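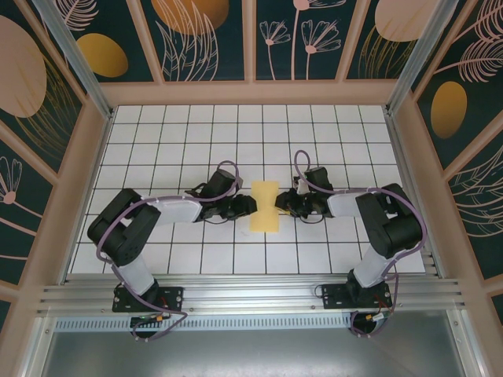

The Covered Footbridge at Irnier: Student Project Report

2025-04-27

Our project looked at the covered footbridge that joins the old customs house at Irnier to the chapel across the canal. Most visitors walk under it without knowing it can be entered.

We used the town guidebook and the Manríquez papers, a set of letters and building accounts kept in the local archive. The accounts list 3700 roof tiles and 400 oak boards for the first repair. A later bill gives only 2945 tiles — the roof had been shortened at the chapel end by then.

Access is by guided visit, booked through the Pleveo ticket office next to the customs house. The stairs are steep and there is no elevator.

We could not settle who paid for the painted ceiling. The guidebook names the chapel, but the letters point to the customs office. We plan to read the remaining letters in May and add a short section on the ceiling.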